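Orerel to Jivirham by bus or boat? (and is Yazdani worth the detour)

pebblefoot
Posted 2010-06-27

Hi all, back again with more questions. My sister and I have a week in July and we've settled on Orerel as a base, mostly because she found a room with a balcony and that was the end of the discussion. We want to get over to Jivirham for the old town and the Saturday market, and I keep reading different things about how to do it. One guidebook says bus only, another says there's a boat in summer. Does anybody know which it is? Also, is Yazdani worth a day or is it just the steps and the view? My knees would like to know before they commit.

marlow_and_on
Both exist. We took the boat last summer and loved it, it goes right along the cliffs and you sit outside the whole way (bring a hat, mine is now somewhere at sea). It's slower than the bus and they don't run it when it's windy, so don't plan it for the day you fly home. Tickets are sold at the kiosk by the fish stalls. The lady there will tell you it's full and then sell you one anyway!

tworoadsdown
I'm going to disagree on the boat. It was lovely for the first half and then I was sick for the second half. The bus takes 50 minutes and drops you at the lower gate, and you can walk up to the market from there. Sit on the left going out. There are 2 buses in the morning and if you miss the second you're stuck until after lunch.

pebblefoot
Left side, got it. My sister gets seasick in a bathtub so this may decide itself. Is the market really that good or is it all fridge magnets now?

tworoadsdown
Plenty of magnets on the main street. Go past the fountain and up to the right, and you get the cheese people and the old guys selling tools and door handles. I came home with a door handle. I rent, so I have no door to put it on, but I love it.

marlow_and_on
OK, Yazdani. I'd say go. Yes it's mainly the steps and the view, but what a view, and the little chapel halfway up has a bench in the shade where you can eat your lunch. I got there early with a bag of apricots and had the whole terrace to myself until the first tour bus showed up.

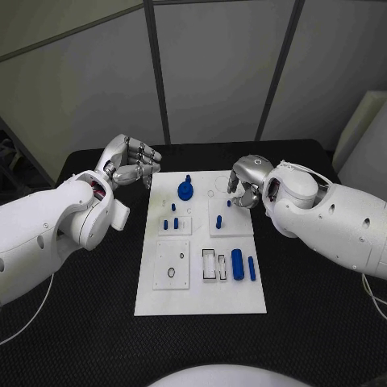

The steps themselves are in decent shape, wide and not too steep, with a handrail on the top stretch. What got me was the heat coming off the stone, so I'd be on the way down by eleven if I were you. There's a cafe at the bottom that does a very good lemon drink and a very bad sandwich.

gatepostgeorgic
Have to be the grump here. I thought Yazdani was oversold. 1,065 steps for a view you can get from the road above Tivness for free, sitting in your car with the windows down. The chapel was locked when I went, too. If you've only got a week I'd spend that day in Tivness and swim.

marlow_and_on
The Tivness road view is nice but it's facing the wrong way! You don't see the islands at all from there.

gatepostgeorgic
You see one of them.

marlow_and_on
You see the back of one of them.

pebblefoot
Ha, you two. What's the swimming like at Tivness, pebbles or sand? And can you get there without a car?

gatepostgeorgic
Pebbles, so take proper shoes. Bus 39 from Orerel, same stop as the Jivirham one, pay the driver and have coins on you. He would not take my note and I had to borrow from a teenager. The far end of the beach past the boat sheds is quieter and the water's cleaner.

tworoadsdown
Seconding Tivness, and the grilled sardines at the place with blue chairs. I'd do both though. Yazdani early, bus back, nap, then Tivness for the evening. We did that and were in bed by nine.

pebblefoot
That sounds like our kind of day. Bus to Jivirham on the Saturday then, and I'll let you know about the knees. Does anyone know if the cheese people wrap things well enough for a suitcase?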